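Pipette tips and racks: the bench at Orow

Posted Mar 8, 2021

The wet bench at Orow was refitted in December, and most of the small plastic that lives on it was sorted at the same time. This page covers the tips and the racks they stand in. Glassware and bottles have their own page, and the cold room will get one when the shelving from Trodunport has been put up.

We keep two sizes in regular use, 200 microlitre and a longer one for larger volumes. Both come in bags and are racked by hand. A bag from Lundinent lasts around 50 days in a normal term, less when the water sampling is on. 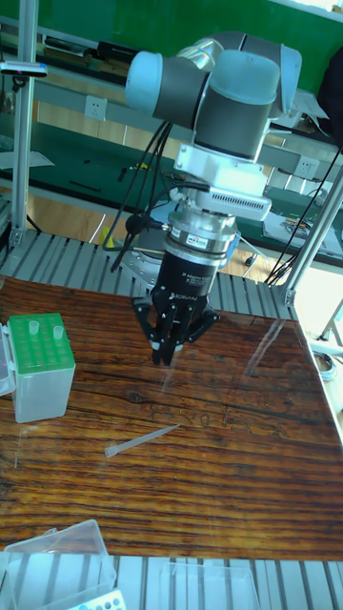 Pipette tips and rack. Two clear tips standing in the green insert, one lying on the tabletop.

The inserts lift out of the boxes for washing. Colour is the quickest way to tell the racks apart from across the room, so please don't swap an insert into another box, even if it fits. Boxes with a cracked corner go in the grey tub under the sink and not back on the shelf.

The clear sheet on the table wipes down with ethanol and a soft cloth. It shows every smear in the afternoon light. Clear tips are hard to see on dark woodgrain, and a tip that has been on the table goes in the bin, never back in a rack.

Spare racks are in the second drawer, labelled by size. The Guo cupboard holds the filter tips, and these need to be signed out. Order numbers are on the inside of the door.

Comments (3)

benchside: Do the green inserts survive the autoclave? Ours went wavy at the edges after a few runs.

tipsandtubs: We use the same sort of frosted box. The lids are the first thing to go missing. We ended up with 90 boxes and not nearly enough lids to match.

marlow_lab: Is there a list of which colour goes with which size? I looked on the glassware page and couldn't find it there.

This site uses cookies to remember your display settings and to count visits. By continuing to browse you agree to their use. Accept | Change settings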